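About Orosley Counseling

Outpatient treatment for alcohol and opioid use, for adults and their families.
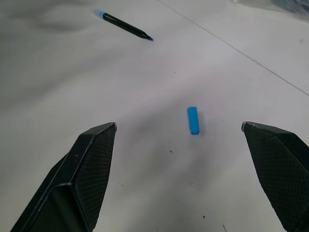
I called three places before yours and you were the first one to tell me what it would cost, a client's mother wrote to us last winter. She added that she would have liked to find the price on the website and not have to call at all. The fee sheet has been on the site ever since, and the front desk will still read it to you over the phone if you prefer.

Orosley Counseling is a licensed outpatient program on the lower floor of the old Gester shoe building. We treat adults with alcohol use disorder, opioid use disorder, or both. Many of our clients also have depression or anxiety, and we treat those at the same time when we can. We do not have beds. If you need medical detox, we will help you find a place and hold your intake appointment until you are discharged.

How we started

The program began as an evening group in a rented room behind the Tessier branch library. Two counselors ran it after their day jobs. The group filled up, a second one was added, and the founders applied for a state license so they could offer individual sessions and bill insurance. The move to the Gester building came in December of the year after that. The heat was not working for the first few weeks and the groups met in coats, which some of our longtime clients still bring up.

For several years we were called Tessier Evening Recovery. The name changed when we began seeing people in the daytime. If you have older paperwork with that name on it, it is still us and your records are here.

What we offer

Your first visit is an assessment. It takes most of a morning or afternoon and covers your drinking or drug use, your health, your medications, and your situation at home. You will leave with a written plan. You do not have to agree to it that day.

After that, most people come to a group two or three times a week and see a counselor one on one. Groups are kept small. We have separate groups for people in their first months and for those who have been in recovery a while. Our nurse practitioner can prescribe buprenorphine and naltrexone, and we will never ask you to stop a prescribed medication as a condition of joining a group. Some programs still do that. We think the evidence is against it.

Family sessions are open to partners, parents and adult children, including those whose relative is not a client of ours and may not want treatment at all. The family course is called Zoltard, after the street where it first met. It can be taken in any order, so you can join at any point.

Urine screens are part of the program. A positive result is discussed with your counselor and may change your plan. It does not get you discharged.

Fees and insurance

We take Medicaid and most private plans sold in the state. Without insurance, the assessment is $200. The Tessier Fund, paid for by local donations, can cover up to $200 a month toward group fees for clients who qualify. Ask for the one-page form. We do not charge for a missed session if you call before it starts.

Privacy

Federal law gives substance use treatment records extra protection. We cannot tell a caller whether you are a client here, even if the caller is your spouse or your boss, unless you have signed a release. You can take back a release at any time – tell the front desk and they will give you the form.

What we don't do

We don't run court-ordered driving classes, and we don't treat anyone under 18. We don't pay for referrals or accept payment for them. If you have been contacted by someone who offered you travel or cash to enter a program and used our name, please let us know.

Finding us

1492 Gester Street, Suite 2. The entrance is on the parking lot side, down the ramp. The bus stops at the corner. Evening clients should use the lot and not the street, as the street is permit parking after six.

If you or someone with you may be overdosing, call 911. The 988 line takes calls and texts at any hour.

Page last updated May 2024.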